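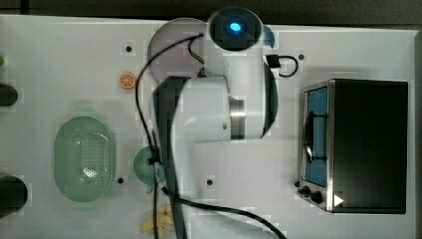

Tabletop kitchen station: white arm, toy food and dishes, small toaster oven.

Plimo Kitchen Chores
README for the tabletop release

Can a robot arm do kitchen chores yet? Some of them, some of the time, and more than we expected when we started. Plimo is our attempt to put a useful answer on paper, with recordings you can replay and argue with. It holds 900 episodes of one arm working through small kitchen jobs with toy food, light dishes and a toaster oven. We had a great time making it and we hope you get good use out of it!

What is in the release

- 900 episodes, each with video, joint positions, gripper state and a one-line task instruction
- 3 task families: pick and place, sorting, and toaster oven
- 2 camera views per episode, one at the wrist and one fixed
- a success label for every episode, set by a person who watched the whole recording
- a short note on every failed episode (slipped, missed, dropped, wrong object, timed out)

Typical instructions read like "put the banana in the bowl", "move the orange slice to the plate" or "open the toaster oven". We kept the wording plain, the way you would ask someone at home. Spelling mistakes in the instructions were left alone.

How well does it work?

Our baseline policy, Skunura, finishes 74 percent of the held-out pick and place episodes. That number made us very happy. Bananas are nearly solved. The orange slice is harder than it sounds - it is a flat disc, and if the fingers come in a little high they close on air. Plates are harder still, and most of the failures are at the rim.

The toaster oven is where it gets interesting. Skunura will often reach the door and pull, then let go too early. Turning a knob to a requested setting is still mostly out of reach. If you want a hard problem with a small footprint, please start with that one.

So, a kitchen helper next year? We would not bet on it. Toy food does not squash or drip, the table is tidy, and a person resets everything between episodes. But an arm that can put away light dishes at a fixed station feels close, and we did not feel that way before this project.

Getting started

Unpack the archive and run the Melero loader on the top folder. It checks the files first, which is slow on a laptop. After that, replay any episode by its number. The toaster oven episodes are in their own folder, so you can skip them if disk space is tight.

Known problems

- Gripper state lags the video slightly in the earliest episodes.
- Cables hang across the wrist view in some recordings. We did not remove these.
- Sorting has fewer failures than the other families, so a policy trained on it alone looks better than it is.

Coming up

The Kaneko add-on is planned for December and will bring real dishes and a sink. Early trials with wet cups are going badly, and we are learning a lot from them. If you train something on Plimo, send us your failed episodes along with the good ones.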